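The Patient Hands of Wemden

By Hawi Weldu

The first thing Zulmira Teixeira did when I arrived was put the kettle on, and the second was to hand me a gripper and tell me to pick up a sock. I was hopeless at it. I have been picking up socks for most of my life, often several in a morning, and I would have said I was pretty good at it by now, but take away eight of your fingers and all of your fingertips and you are a toddler again. The sock slid. The sock folded under itself. On my third go I got it into the air, feeling very proud, and dropped it on my own shoe.

"That's fine," said Zulmira, who has one of those voices that make you believe it. "You were looking at your hand. Look at the sock."

We were in Wemden, upstairs at Ongart, in a long room with a heater that ticks. The people who work here spend their days doing household chores by hand, over and over, so that a robot can learn from how they did them. They wipe benches and fold tea towels and put lids on things. The project is called Gretano – named after a boat that somebody's uncle had, as far as I could find out, and I did ask more than one person – and it has been running since last September.

I had come expecting engineers, and there are engineers, down the hall, behind a door with a lot of coats on it. But the people doing the showing come from all over the place. Zulmira ran a school canteen. Samran Rojanasak was a piano tuner until his knees got sick of other people's staircases, and he still has the habit of tilting his head when he works, listening for something. Ketsara Yimyam is the youngest and by common agreement the quickest, though she told me that quickness was the thing she had to unlearn.

"When I started I did everything the way I'd do it at home," she said. "Grab, chuck, done. And then Wichai would come and stand beside me, very polite, and ask me whether I could please do it again so that somebody could follow it."

Wichai is Wichai Chareonsuk, who is in charge of the showing side of things and who turned out to be every bit as polite as promised. He walked me through a good deal of it over a plate of biscuits, and I'll pass on what I understood. You can write down instructions for a robot, and for a lot of jobs people do. But try writing down how you put one more thing into a kitchen bin that's already full. How hard do you push? Where do you push? At what point do you give up and change the bag? Most of us have never put any of it into words, and our hands seem to manage perfectly well without them. So at Ongart they let the hands do the talking, with a gripper in each one, and they record what the grippers do.

He is strict about a couple of things. Each job begins with the grippers open and well clear, and you're not to hurry the beginning just because it's dull. And if you make a mess of it, you carry on and fix the mess, the way you would in your own kitchen. He likes those ones best, I think. He told me a robot that has only ever been shown tidy work will be very surprised by the world.

Rubbish, I was told, is a favourite. It crackles and springs back and never sits the same way twice, and everyone has opinions about it. Samran is a presser. Zulmira is a tucker-downer of corners, and considers pressing a bit rough.

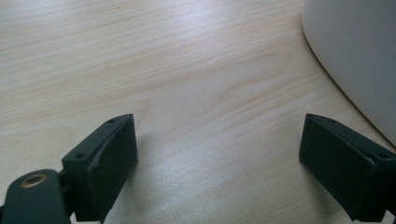
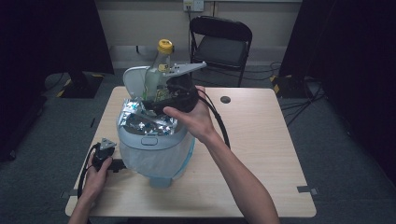

They also have days when they work the robot itself from across the room, with a pair of handles, and Samran much prefers those. It reminds him of tuning, he says, where you move a lever a very little bit and wait to find out what you've done. Ketsara can't stand it. The delay is tiny but she feels it in her teeth, and after two runs she needs to go outside and walk to the corner and back.

I asked all of them whether it felt odd, teaching a machine the sort of work that people have mostly done for each other, unpaid and unthanked. Samran shrugged and took another biscuit. Ketsara said she thought about her gran, who lives on her own out at Sirnidness and can't bend any more, and who would be glad of anything that could get a bag out of a bin. Zulmira took longest to answer. She said that in all her years at the canteen not one person had ever watched her wipe a table, and that here three people had once spent a whole afternoon arguing about how she turned the cloth over.

"I do it with my thumb," she said, and showed me. Then she showed me again, more slowly, and I had a try at it while the kettle came back to the boil.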